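1/ Right, the sourdough thread some of you asked for. I've had the starter going since April and I'm now the sort of person who plans a Saturday-length job round a jar of flour and water.

2/ First loaf was a brick. I used 800 g of Yeoman strong white, left it on the windowsill overnight and went to bed feeling very pleased with myself. It spread like a cowpat!

3/ Katalin Győri (my neighbour, bakes for half the street) had a prod at the second one and said I was being too timid with the kneading. Also too much water. I've dropped it to 472 g and the dough holds a shape now – mostly.
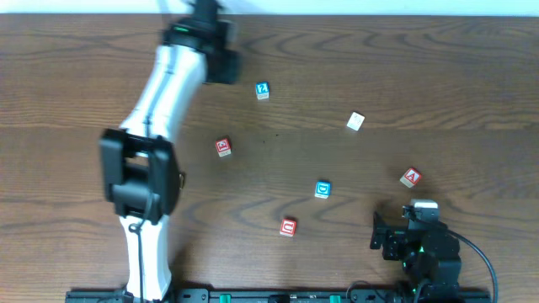 4/ Next up, flouring the surface, which I was doing far too heavily. Katalin uses a tiny pinch and a scraper, and hers never sticks. I want a proper wooden worktop so badly now, a brown one with long grain and those loopy wavy figures all over it. Mine is grey laminate and shows every crumb.

5/ Salt! I forgot it twice. It tastes of wet envelope without it. I weigh it out before anything else these days and leave it sitting by the kettle.

6/ Anyone tried the Grustard rye? Thinking of swapping in 75 g next time but I'm scared of ending up with another brick.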